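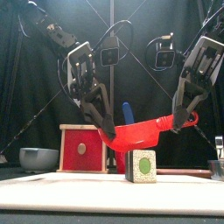 Equipment planning meeting, 2025-08-01, Flekinham workshop

I took the notes again, so shout if I got your bit wrong!

We started with the gripper budget. Prondov quoted us 800 a pair, and Buchanan came in lower but wants a deposit up front (no thanks, said most of the room). We agreed to buy 3 pairs from Prondov and hold off on anything else for the arms until October.

Finger pads next. We're down to the last bag, and I said I'd order more before we run out like last spring. 81 dollars, approved.

Then we got stuck for ages on whether the second two-arm bench should match the first one. I'm all for it – same arms, same spares, one set of manuals – but a couple of people want to try the Skakine arms and asked for a demo first. Fine by me. I'll set it up.

Some 2,000 is left for cameras and cables. No decision yet, so it moves to next time.

To do: purchase order to Prondov (me), Skakine demo (also me), shelf measurements for the new bench (still needs a name).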